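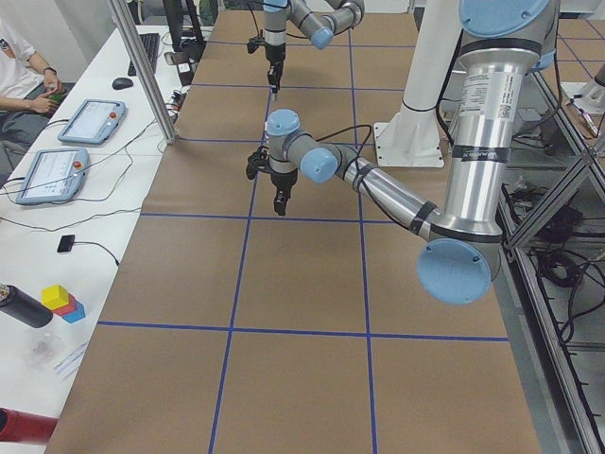 The request I'll walk through this afternoon is for a second two-arm table, and I want to start with what the first one cost us compared with what we asked for. Last year we wrote one number on the form, the price of the arms. Look at everything else a table needs. Each arm has its own pendant, so there are two of those on the desk, and the desk has to be long enough to run beside the table and still leave room for a keyboard and an operator. There is the aluminum framing, the mounting plates, and a lot of cable. None of that was in the request. It came out of the department's general supplies line, and Helmi Nurmi spent most of September explaining it to finance.

(Pause. Ask if finance has joined the call.)

So this time the budget has two parts. Part one is capital: arms, grippers, pendants, frame. We have quotes from Josomis and Natesent. Josomis is cheaper on the arms but charges separately for delivery and setup. Natesent includes both. The spreadsheet in your packet puts them on the same footing. Please use that sheet and ignore the cover letters.

Part two is the small stuff. I've asked for $4,000 a year per table. That covers tape, paper, spare gripper fingers, cables, and test objects. People laugh at the tape line.

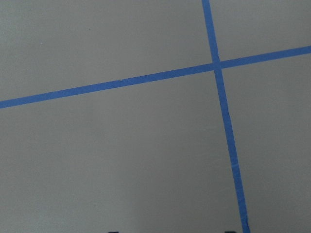

The grid is how we tell an operator where an object goes, and it has to be laid again when the surface is changed. Darius Surdu tracked the hours and materials for us. A full surface change comes to $217 with labor. If you plan for one a month you won't be far off. Under the old budget we put it off, and then had two tables' worth of arguments over whether two sets of results could be compared.

Next item, floor space. Do not plan from the size of the tabletop. Plan for the table, the frame next to it, the desk on the other side, and a clear path to walk. Arben Radonjić measured for the new room and got one table in with space left over for storage. Two would fit on paper, but you could not get a chair out.

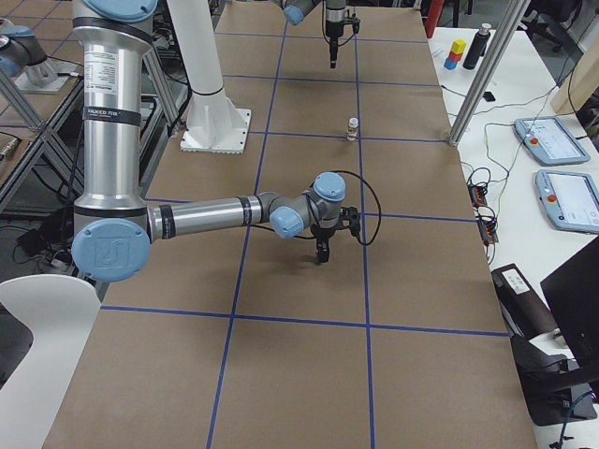 Current table with both arms, desk and pendants at right.

Cables. I'm asking for floor covers and trays up front, priced at $789 for the new room. Silviu Munteanu would like the same done for the current room. That is a separate request and I'll support it.

Timing. If the order goes in by the end of the quarter, we keep the quoted price. Training is extra with either vendor. Salvador Quintela has offered to train our own operators, and I'd take him up on it and put the savings toward spare grippers.

(Leave ten minutes for questions. If someone asks about leasing: the Zellby lease costs less in year one and more by year three. Sheet is at the back of the packet.)

Recent talks
Reading a vendor quote line by line
Spare parts: what to keep on the shelf
Moving the Nistor line to the new building
Planning power for a shared lab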